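OK so I finally did the thing I've been threatening to do since June. I'm selling pottery by mail. Thread, because a few of you asked how the packing went.

First batch was 21 mugs and 2 serving bowls. The bowls are the big speckled ones with the Borkia glaze, and I was scared to death of shipping those.

I started out with peanuts (the foam kind) and hated every second. They stick to your sleeves, they get in the dog's bed, and the mug sinks right to the bottom of the box anyway.

Then my friend Fuseini Quartey told me to just use brown paper and crumple it WAY harder than I thought I should. Tight little balls in the corners, big loose wads on top.
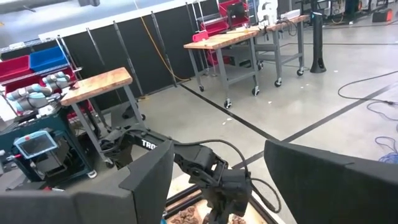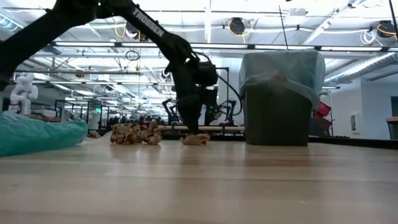
So that's what I did, and wow, my hands were sore. Crumpling paper for a whole evening is a workout! But you shake the box and you hear nothing, and that's the best feeling.

Handles are the weak spot. I stuff paper inside the mug, then wrap a strip through the handle a few times before I roll the whole mug up. Skipped this on one. It went to my cousin. Sorry, cousin.

Someone asked about double boxing. Yes for the bowls, no for the mugs. The small Hivholm boxes are stiff enough on their own -- just don't let the mug touch the wall anywhere.

Paper comes on a roll from Provari. I did the math on the sheets vs. the roll and the roll won by a lot, but it's heavy and it lives in my hallway now. My shins know exactly where it is.

Tape: get the good stuff. I bought cheap tape once and it popped open overnight, sitting on my own kitchen chair, before it ever went anywhere.

Also weigh the box AFTER you put the paper in. I paid extra on four labels before that sunk in. Paper weighs more than you'd think when you really cram it.

Sulemana blue is sold out, by the way. More of those once I get kiln time again. The green ones are still up and I love them more, but apparently I'm alone in that.

If you got a mug and you've still got the paper, save it! I just smooth mine out and use it under the glaze buckets. Works great till it doesn't.

Oh and somebody asked if I'd ship to Canada. Still figuring out the forms -- ask me again in a couple weeks.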